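Wrist camera or head camera for a small grasping policy - results inside
Board: Manipulation > Methods and results

clondby_lab
Posted 1st July

We've finished the comparison I mentioned in the hand thread, so I'm putting the numbers up before I write them up properly. Same four-fingered hand plus thumb for everything, same policy network, same operator for the demonstrations. The only thing that changed was which camera the policy was trained on.

Set A: head camera only, 300 demonstrations.
Set B: wrist camera only, 300 demonstrations.
Set C: both, same 300.
Later we went up to 700 for set A to see if it would catch up.

Each one got 100 test grasps on handled containers on the floor. Wrist only beat head only clearly. Both together was slightly better than wrist only, but by 7 grasps, and I wouldn't put much weight on that. Head only with 700 was still behind wrist only with 300.

The failures are different too. Head only tends to close early, above the handle. Wrist only gets to the handle but sometimes approaches the wrong side of it.

fukuda_fan
What counts as a grasp? If it's "fingers closed and something was in them" then I'm not surprised the wrist view wins. Lifting is where it gets hard.

clondby_lab
Lifted clear of the floor and held while the arm goes back to the start pose. Dropping it on the way counts as a fail.

Rianne Visser
Nice to see somebody give the test count. Were the test containers in the training set?

clondby_lab
Half were, half weren't. I should have said. The gap between A and B is larger on the unseen ones.

bevon77
I don't agree with the conclusion. You held the number of demonstrations fixed, but the head camera has to cope with the arm blocking the view and the wrist camera doesn't. So you've measured where you put the head camera. Move it half a metre to the left and run it again. When we did ours on the Bevon arm the head view was fine, and it was the wrist view that fell apart as soon as the hand got close and there was nothing left to look at except fingers.

clondby_lab
Fair point about the placement. We only tried one. But I don't see the wrist view falling apart up close, at least not with this mounting.

bevon77
Then your mounting is better than ours was, or your objects are bigger. How much of the picture does the hand take up? Ours was more than half and we gave up on it.

clondby_lab
A lot, to be fair. Have a look.

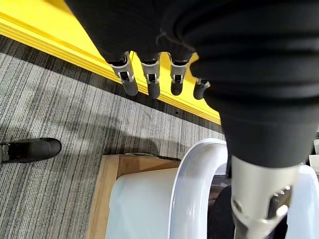

Wrist view over the floor, glove on, fingertips pointing down. White handle at the bottom, beside the bare metal at the thumb.

bevon77
OK, so that's as bad as ours. The black palm section on the right is eating most of that side. And you trained on that without cropping?

clondby_lab
No crop, only resized. We tried masking the hand out early on and it got worse. My guess is the policy uses the fingertips to judge how far off the handle is. I haven't tested that separately.

Rianne Visser
You could test it cheaply. Mask just the tips and leave the glove visible. If your guess is right that should hurt about as much as masking the whole hand.

fukuda_fan
Or paint the tips. Black rubber over a dark striped carpet can't be easy to pick out, though the yellow ledge behind them gives you some contrast there. I'd want to know if the score drops on plain floor.

clondby_lab
Masking only the tips is a good idea and it's an afternoon's work, so I'll do that first. Paint would mean new demonstrations. I don't have results split by floor type. I can go back through the test logs and tag them.

closedden
One thing on the glove. Does it shift between sessions? We had creases that moved every time someone took the glove off, and the policy was noticeably touchy about it. We ended up leaving ours on for the whole of July.

clondby_lab
It does shift a bit. All the test grasps were done without taking it off, so that's something the numbers don't cover.

bevon77
I'd still like to see the second head camera position before anyone quotes this as "wrist is better". But the 700 against 300 result is more than I expected, I'll give you that.

clondby_lab
Second position is on the list after the masking. I'll post both in this thread.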